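Tresusano chores set – README

Status: usable, still rough. Last touched June. Maintained by Pak-hei Lau, mail me if something is broken.

What this is

Recordings of small household and shop-floor chores, done by people with hand-held grippers, plus notes on how well a policy does when trained on them. We wanted a straight answer to one thing – can a machine do this stuff yet. Short answer, some of it. Long answer is the rest of this file.

What's in it

1,000 episodes, 20 chores, 11 sites. Mostly bedrooms and kitchens, two packing benches. Home chores are under home/, bench chores under bench/. Names are what you'd expect: fold_towel, box_items, sort_cutlery, wipe_shelf and so on. wipe_shelf has two versions, use the second.

Splits

80 percent train, rest is held out. Split is by site and not by episode, so no room shows up on both sides. The old split (by episode) gave much nicer scores, please don't use it. It's still in the archive folder for anyone who needs to redo the Zurkance numbers.

How far along are the machines

Picking up one rigid thing from a clear surface – fine. Boring even.

Boxes – ok if the box is open and stays put. Flaps are a problem. Policy pushes the flap, the box slides, then it hunts for the box where it used to be.

Soft packs and plastic wrap – so so. Grips too hard or drops it.

Towels and sheets – no. It can make a lump smaller. I wouldn't call that folding.

Bench work is better than home work, flat top, same light all day. The Nygård bench is our best site by a long way. Plukon bench close behind, though the bins there got moved halfway thru and the early episodes don't match the late ones.

box_items is the one I'd start with. Rolls, packs, cartons, all on a soft surface, and a roll of tape can be held by the rim with one finger inside the hollow or squeezed from outside.

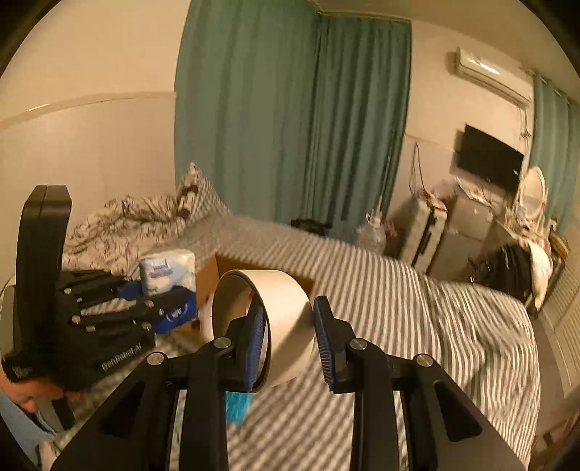 Both grasps are labeled (rim, outer). Trained on rim only, the policy does worse on anything without a hole, no surprise there. Trained on both it dithers – goes in, backs out, goes in again. Haven't fixed this. Ideas welcome.

Known problems

– Some episodes start late, the first reach is missing. Flagged late_start.
– Gripper width drifts in long sessions. Recalibrate before you trust it.
– Labels on soft items are a bit inconsistant, two of us did them and we didn't agree on what a "drop" is.
– No night recordings. Lamps only in a handful of rooms.

Use

Research and teaching, fine. Don't try to work out who lives where. Don't put a trained policy near stairs, pets or a stove and then write to me about it.

To do

Redo the drop labels. Add laundry hampers. Write a proper loader, the current one eats memory.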